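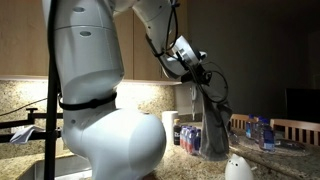
4.2 What people mean by a clean kitchen

We began the interviews with a question we thought would take a minute: is your kitchen clean right now? The median answer took nearly 4 minutes. Very few people said yes or no. Most of them walked over to the kitchen while they talked, and several started wiping something before they had finished the sentence, which made the before-and-after comparison hard to code.

The 85 households in the Pranwood sample and the 37 in Gravari were given the same diary booklet and the same instructions. They were asked to write down each time they cleaned a kitchen surface, what they used, and what had set them off. In the pilot the last column was labeled "reason." We changed it to "what set you off" after a June test round in which people filled in "reason" with the word "dirt" and nothing else. The new heading produced longer entries and a good deal more family history.

Figure 1. Cloth above a countertop.

Following Nguyen-Tran, we separate scheduled cleaning, which happens at a set point in the day, from triggered cleaning, which happens when something is spilled, seen, smelled or pointed out. The distinction held up well in the diaries and badly in the interviews. People who described themselves as scheduled cleaners ("every night, after the dishes") turned out diaries full of triggered entries, many of them before breakfast. People who said they cleaned only when they had to were, on paper, quite regular. One Gravari respondent who called himself "a slob, basically" wiped his counter at the same point every evening for the whole diary period and attributed each entry to crumbs.

The largest group of triggers involved other people. A visitor was expected, or a visitor had just left, or a relative had phoned and might conceivably become a visitor. We had planned to treat these as three codes. They were merged after the two coders, working separately, agreed on almost none of them. The merged code is called "company" and should be read generously. It includes the landlord, a piano tuner, and a brother-in-law who lives two time zones away and, according to the diary, "would know."

Cloths caused more trouble than we expected. Our coding sheet had a single line for "cloth or sponge," on the assumption that the tool mattered less than the act. Respondents did not share this view. In most homes there was a cloth for counters, a cloth for dishes and a cloth for the floor, and the rules about moving between those jobs ran in one direction only. A counter cloth could be demoted to the floor. A floor cloth could not come back, no matter how many times it had been through the wash. When we asked how a person new to the household would know which was which, the usual answer was that they would be told, and the tone suggested that they would be told once.

Color was sometimes offered as the system, but it rarely survived follow-up questions. A Pranwood respondent explained that the blue ones were for dishes, then picked up a blue one and said that this was a floor one, from before. Folding was more dependable. So was location: over the tap, on the oven handle, or in the cupboard under the sink, which in both towns was where cloths went at the end of their careers.

We looked for differences between the two towns and found fewer than our funding proposal had promised. Gravari households cleaned a little more often and wrote a little less about it. Pranwood households were more likely to mention a parent, living or dead, whose standards were higher. Kubo (Kohei Kubo, in his earlier work on laundry in Povden) reports the same absent judge and calls it the inherited inspector. We borrow the term here with thanks, although our respondents' inspectors seem to have been stricter than his, and two of them checked the top of the refrigerator.

There are limits to what a diary can tell us. People clean more when they are writing it down, and some said so in the margins. Of the 600 entries we read a second time, a fair number had plainly been filled in all at once, in the same pen, with the same triggers in a pleasing rotation. We kept these. An account of the cleaning a person feels they ought to have done is useful for our purposes — possibly more useful than the other kind — and we return to it in Section 5, where the question of who in the household holds the pen becomes harder to avoid.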